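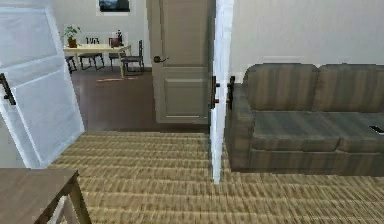

A reader in Pathak wrote in after my last column to say that she would pay 2,000 dollars, tomorrow, for a wall. Her house was built without one between the kitchen and the front room, and she has spent nine years listening to the dishwasher while trying to read. She asked why builders still sell this as a feature.

I have been asking the same thing for a while. The open floor plan had a good run, and parts of it made sense. Old houses could be dark. Kitchens were stuck at the back, and whoever cooked did it alone. Taking down a wall fixed both problems in a weekend, and I understand why people did it. I did it myself, in our first house, and regretted it by March.

What we lost was the door. A room with a door can be two things in one day. It can be loud in the morning and quiet at night. One person can sleep in it while another person runs a blender down the hall. A room without a door is always doing whatever the loudest person in the house is doing.

Builders know this, and they also know what a door costs them. There is the slab, the frame, the hinges, the handle, and the labor to hang it straight. There is the wall it goes in, which needs studs and drywall and paint on both sides. Leave all of that out and call the result airy, and the buyer pays the same price or more. I priced an inside door last fall for our back bedroom. The door and hardware came to 372 dollars, and the carpenter wanted nearly as much again. That is real money, but it is less than people spend on a sofa they replace in six years.

The new Zunano development outside town is a good case. I walked through the model homes twice. The middle size has 786 square feet on the ground floor and 2 doors down there, counting the front one. The other is on the bathroom. I asked the agent where a person would take a phone call. She said the garage.

Some readers will say that families should be together, and that doors let people hide. I think this gets families wrong. Most of us come out of our rooms more willingly when we were allowed to go in. My kids did their homework behind closed doors and came down to supper in a decent mood. My sister's kids did theirs at a kitchen island with the television going, and supper there was an argument.

Heating is another matter. In a cold house you can shut off what you are not using. My grandparents lived in three rooms from November until spring and kept the rest closed, with a rolled towel along the bottom of each door. Nobody has to live like that now, but it would be nice to have the choice when the gas bill comes. One big room gets heated all at once or not at all.

I am not asking for a return to dark little parlors. Wide doorways are fine. Double doors are better, because you can leave them open for eleven months and close them when the in-laws visit. Glass in the upper half lets the light through - my own study has this, and I have never missed the view.

To the reader in Pathak, I would say get two quotes and have the wall put in. Ask for a solid core door. The hollow ones look the same and stop almost no sound.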